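Wanwood parish council met in January to decide whether to renew its parking enforcement contract with Verschueren. I went along for the last hour. The vote was 13 to 3 in favour, on the same terms as before.

Teófilo Huamán asked why the fines had gone up to £110 when the signs on Grekov Lane still give the old figure. The clerk said new signs were on order.
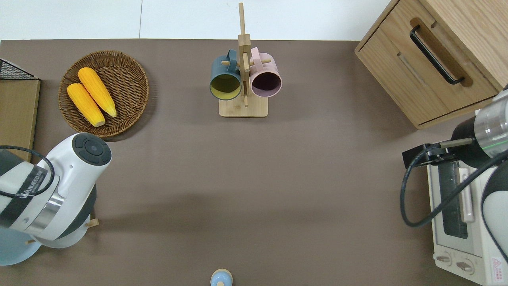
He also handed in a petition with 500 names asking for free parking before 9am. It was noted and put off to the spring meeting. I signed it myself. I'll post the minutes when they come out.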